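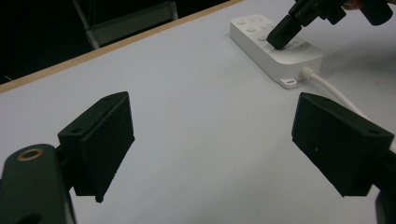 3. Edges and thresholds

Notes for the third lecture, interior lighting module. Read with Vincze, chapter 2, before the seminar.

3.1 Luminance contrast
Illuminance (lux) is the light arriving at a surface. Luminance (candelas per square metre) is the light leaving it towards the eye. For a matt surface, luminance equals illuminance times reflectance, divided by pi. A pale worktop and a dark floor under the same lamp therefore differ in luminance by the ratio of their reflectances.

Contrast is taken here as C = (Lt - Lb) / Lb, with t for target and b for background. State which surface is the background. Marks were lost on this last year.

3.2 Worked case
Worktop reflectance 0.75, floor reflectance 0.15, both at 300 lux.
Worktop: 300 x 0.75 / pi = 71.6 cd/m2
Floor: 300 x 0.15 / pi = 14.3 cd/m2
Contrast, floor as background: 4.0
In practice the floor receives less light than the worktop, so the contrast is higher - often much higher under a local fitting.

3.3 Adaptation
An eye adapted to a bright surface loses detail in dark areas next to it. Chair legs and floor-level steps are the usual hazards. Raising the general lighting is normally the first remedy to test.

Exercise
Repeat 3.2 with the floor at 30 lux. Bring your working to Reynaldo Espiritu's seminar, room 17.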